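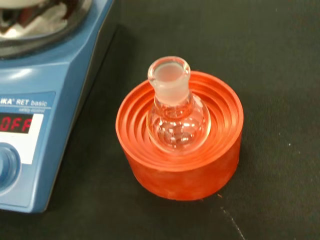
Menley flask handling, fault subset

README, revised November

What you get: 900 episodes of a robot hand working with a small round-bottom flask, a ring stand and a hotplate stirrer. 40 of them are marked as faults. Please read the next part before you train on the other 860, or quote a success rate from them.

The fault

On some grasps the hand closed on the neck of the flask, the controller reported a stable grip, and the fingers were not holding the glass. The arm then lifted and the episode was logged as a success. Mbali Mtshali found the first of these while checking wrist video for something else. We went back with Leandro Casado and labeled by eye. The 40 are what we found, and I would not bet on it being all of them.

Cause

Disputed. The vendor note from Hodura blames the frosted joint and says the contact threshold was set for smooth glass. Maybe. We raised the threshold as told and got 3 more false grips on the same Thursday, so I don't consider the matter closed. Wilfredo Sison thinks the finger current reading lags behind the motion. Nobody has tested that properly.
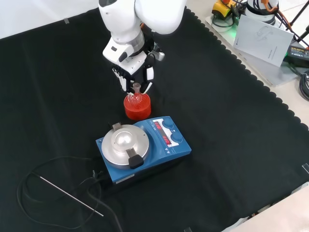
Hand over the flask neck, side camera. Flask in the red holder, stirrer in front.

Labels

grip_reported: what the controller said. Do not use as ground truth.
grip_seen: what a person saw on video. Blank where the view was blocked.
fault: 1 if the two disagree. A blank grip_seen gives 0, a bad default that we kept so old scripts would run.

Safety

All episodes use empty glassware with the heater off. Do not take this data as evidence that the setup is fit for hot work or for solvents. The Cruickshank summary slide calls the cell "validated for bench use." It was validated for moving empty flasks, and the validation used grip_reported.

The stop button cuts arm motion only. It does not switch off the hotplate. If you rebuild the cell, wire that yourself and test it.

Known gaps

One hand, one flask size, one stand. Side and wrist clocks drift apart in long sessions. The Fluton loader hides this by dropping frames without a warning.

Corrections to Jean Kinnear, with episode number and both camera views.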